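Cidby Story Planner: Set-up Guide
Section 4. Preparing a picture book project

This section explains how to set up a new picture book project in Cidby, how to bring pencil sketches into it, and how to arrange them against the text. It assumes that the program has been installed and that you have signed in with your own account. Revised October 3, 2021.

4.1 Creating the project

1. From the File menu, choose New Project, then Picture Book.
2. Enter a working title. The title may be changed at any time and does not affect the names of saved files.
3. Select a page size. If the book is to be printed by a particular firm, obtain its page sizes before you continue.
4. Choose the number of spreads. A spread is a pair of facing pages and is treated by the program as one drawing surface.
5. Select Create. The project opens in Board view, with every spread shown blank.

Note: Page size cannot be altered once a sketch has been placed. To change it, create a second project and copy the sketches across using Edit, Copy Board.

4.2 Adding reference pictures

Each project has a Reference tray for photographs of rooms, furniture, fabrics and other subjects that the illustrator may wish to consult while drawing. Items in the tray are never printed.

1. Open the tray by selecting the Reference tab at the left of the board.
2. Drag picture files into the tray, or choose Add From Folder.
3. Give each picture a short caption. Captions are searchable.
4. Where a picture relates to one spread only, drag it from the tray to the margin of that spread.

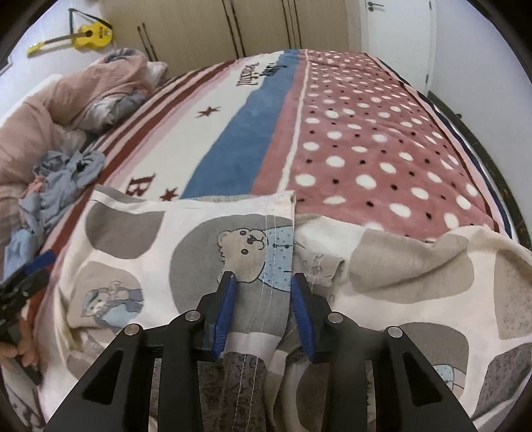

Fig. 4a. Reference picture: cotton cloth with teddy bear print

Captions should name the subject plainly. The search function matches whole words only, so a picture captioned "bedtime" will not be found by a search for "bed".

Caution: Deleting a picture from the tray also removes it from the margin of every spread on which it has been placed. This cannot be undone after the project is closed.

4.3 Importing pencil sketches

Sketches may be scanned or photographed. Scanning is preferred for light pencil work.

1. Clean the scanner glass and lay the drawing face down, square to the edge.
2. Scan in greyscale. Line-only settings remove soft shading and should be avoided.
3. In Cidby, choose File, Import Sketch, and select the scanned file.
4. Move the Paper slider until the background is clear and the faintest pencil lines can still be seen.
5. Select Place, then click the spread on which the sketch belongs.

Sketches that do not yet belong to any spread should be placed in the Loose Drawings drawer. Many stories are assembled from drawings made over a long period, and the drawer has no limit on the number of items held. Its contents are sorted by date of import unless another order is chosen.
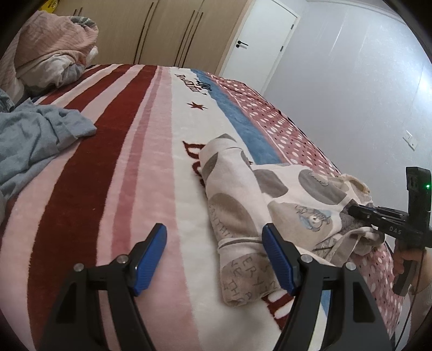
Sketches in the drawer can be joined into a sequence before any text has been written. Select the first sketch, hold the Shift key, select those that follow and choose Make Sequence. The program places them on consecutive spreads, beginning with the first blank one.

4.4 Arranging text

1. Select a spread and choose Text, New Block.
2. Type or paste the words for that spread.
3. Drag the block clear of the drawing. A red outline appears if the text lies within 11 mm of the fold.
4. Use Text, Read Through to view the words of the whole book in order, without the drawings.

Note: A block marked Draft is printed in grey on proof copies and omitted from final copies. Before sending a book to print, confirm that no finished text is still marked Draft.

4.5 Saving and sharing

Cidby keeps the last four saved versions of each project. Older versions are removed when a new one is saved.

To share a project, choose File, Invite, and enter the other person's account name. An invited writer may edit text only; an invited illustrator may edit both text and sketches. No more than two people may have the same project open at once.

Caution: Do not rename the project folder while another person has it open.

Guide text prepared by Rokeya Mridha. Technical checking by Esmaeil Alipour.

Related sections
Section 3. Installing Cidby and signing in
Section 5. Printing proof copies
Section 6. Using a Tranberg drawing tablet
Paper sizes supplied by Gamage
Release notes, January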